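New benchtop in the Dirkgate tea room

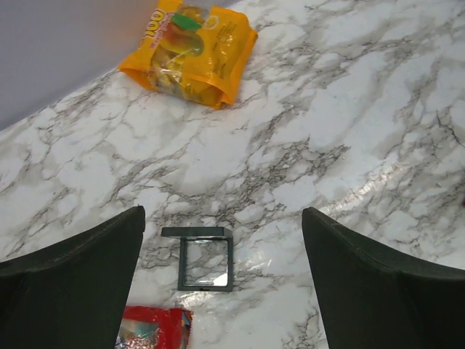
The upstairs tea room at Dirkgate is open again after being closed for most of May. The old benchtop had swollen along the join near the sink and the doors underneath would no longer shut. Members voted at the last general meeting to replace the lot, and the work came in at $1,748, including removal of the old bench. We had put aside $1,419 from the autumn book sale, and the balance came out of the hall hire account. The new top has a marble pattern, white with a lot of grey and dark veining, and it is glossy enough to catch the light. Crumbs and tea drips are hard to pick out against the veins, so please wipe the whole bench when you finish and not only the bit you can see needs doing. The yellow-orange snack bag up against the wall is the sort of thing we would like to see in a container with a lid. We had ants in the old cupboards last summer and do not want them in the new ones.

Jarosław Tokarz did the measuring and Timo Haberkorn took the old bench to the tip in two trips. Thanks to both, and to Teresa Bielecka for storing the cups and the big teapot at her place while the room was shut. One box of saucers has not turned up yet. If you have it, leave it inside the office door.

A few things to know about using the room:

Hot pots and the urn go on the boards, which are hanging beside the fridge. Please do not stand them straight on the bench. The same goes for the sandwich press.

Use a cutting board for everything, including cake. Jabari Waweru has donated two large ones.

Clean with warm water, a little dishwashing liquid and a soft cloth. The cream cleanser has been taken out of the cupboard – please do not bring in another one.

Food left on the bench overnight will be thrown out. Anything you want to keep needs your name on it and should go on the second shelf of the pantry. The top shelf is for the playgroup.

The snack tin is back as well. Small packets are $2 and the money goes in the jar. The tin made $600 last year, and that paid for the new kettle and most of the tea and coffee. Beatriz Bragança does the shopping for it and would like suggestions, as the plain crackers are not selling. She is also after 12 airtight containers, any size, with lids that fit. Drop them at the tea room before 4 pm and she will wash and label them.

The splashback is still to come. Until it is in, go easy with water along the wall side of the bench.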